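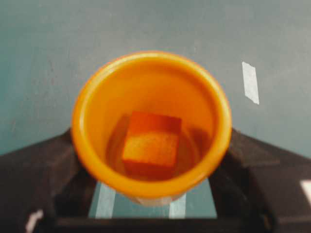
Two arms, one cup: is the Jiltix pair worth the bench space?

August
By the Grurero bench desk
4 min read

The Jiltix sheet says the gripper will "handle everyday objects with confidence". We have been reading sheets like that for a long while, and everyday objects always seem to mean whatever was on the maker's desk when the copy was written. So we asked for a pair, bolted them to two arms over the teal mat, and gave them a cup and a small cube to argue about.

The task is dull on purpose. One hand takes an orange plastic cup, a small orange cube goes into it, the cup is tipped and the cube comes out again. People do this with a biscuit tin without thinking. For a two-arm setup it covers a good deal of what usually goes wrong: a round thing that wants to slide, a small thing that hides, and two hands that have to agree on where each other are.

First, the fingers. They are printed, matte black, with long struts that come together in a blunt tip, and the white brackets behind them carry everything else. We expected to dislike them. Printed fingers have a habit of flexing at the wrong moment, and an open triangle looks like something designed to save filament. On the cup they were better than expected. The struts go round the side and hold it firmly enough to turn it over. We ran 73 full attempts and the cup was dropped in three of them, all with the grip taken too near the rim.

The cube is another story. A blunt tip is fine against a wide curved wall and poor at the edge of something small. Of the 73, a further 22 failed because the cube was never picked up cleanly in the first place. It was nudged, spun round or squeezed out sideways. Jiltix suggests soft pads for this, sold separately. We'd have more patience with that if the sheet had mentioned pads at all.

Then there is the wrist camera, which is what most readers have been writing in about. Each hand has a small black webcam out on a long arm, looking back at its own fingers. With the hand over the cup, you get both fingers at the sides and the cup between them, and you can look straight down inside. That is a useful view and we won't pretend otherwise. It is also a soft one. The cup's rim and the cube's edges blur together, and orange on orange gives the software very little to work with. Pal, the controller we used for all of this, found the cup every time and was much less sure about what was in it.

We swapped the camera settings four times before giving up on them. More contrast helped with the rim and made the inside of the cup worse. Turning the exposure down did the opposite. Somewhere in there is a compromise, and anyone with a blue cube will wonder what we are complaining about. But a person in a warehouse doesn't get to choose the colour of the box, and we would like to see a maker show its kit on an awkward pairing for once.

The mounting arm bothers us more than the picture quality. It is long. Long arms are good for the view and bad for everything else, and with two of them over one mat you spend a lot of your day planning around the cameras. The hands themselves can come quite close together.

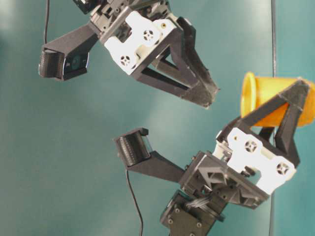 The camera arms are what you have to watch, along with the thin black cables trailing off behind them. We had Pal keep a fixed gap between the two hands, which worked, and which also made the handover slow enough to go and fill the kettle. Tighten the gap and it speeds up nicely until something knocks. A shorter arm with a wider lens might sort this out – Jiltix says one is "being looked at", so we will believe it when it comes in the post.

A word on Pal, as it tends to get the credit when things go well. It is pleasant to use and the record-and-repeat screen is the clearest we've tried. It is also very forgiving in its own reports. It marked several of the squeezed-out cubes as good grasps on the grounds that the fingers had closed. If you are comparing grippers with it, keep your own tally on paper. Ours disagreed with the log often enough that we have thrown the log's totals away and used only the paper ones here.

Would we buy the pair? For cups, bottles and tubs, probably, if the price is what we were told and stays there. For small parts, no, or at least not before trying the pads. The sheet's claim about confidence can wait until somebody tests it on a bag of something floppy, and we have asked to hang on to the hands long enough to do that. The rig goes to the open afternoon at Bristosport before then, from 2 pm, so bring your own awkward object and we will put it on the mat.

Recent items
Pal's new record-and-repeat screen, tried on a slow laptop
Why we stopped trusting grip scores
Soft pads compared: which ones peel
Bristosport open afternoon: what to bring
Letters: cable routing, again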